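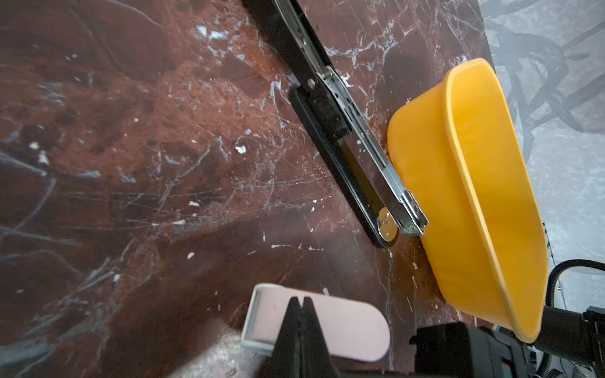 Stapler and yellow bowl on the marble.

I did not grow up with quiz programmes. In our house the television was for the news and for ski jumping, and when my father said "enough", it was enough. So I was surprised at myself this August, when I watched all of Skarnton in five evenings.

For those who don't know it: four pairs of strangers live in an old hotel and must find out which pair is lying about how they met. Every evening they eat dinner together and ask each other polite questions. That is the whole programme. There are no prizes until the last part, and the presenter speaks so quietly that I had to put on the subtitles.

My friend Maja Szczepańska recommended it to me. She guessed the liars in part 2 and then kept silent, for which I am grateful. I was sure until the end that it was the two dentists. They laughed too much at the same things.

What I liked less was the music. Each time somebody puts down a fork, we hear a drum. Also the fourth evening is mostly repeated pieces from the earlier ones, and I made tea during it without missing anything.

They say there will be a second series, in a lighthouse. I will probably watch that also, but one part per week, like a normal person. Next time I want to write about Tirkholm, which Sławomir Wieczorek has been telling me to see since the spring.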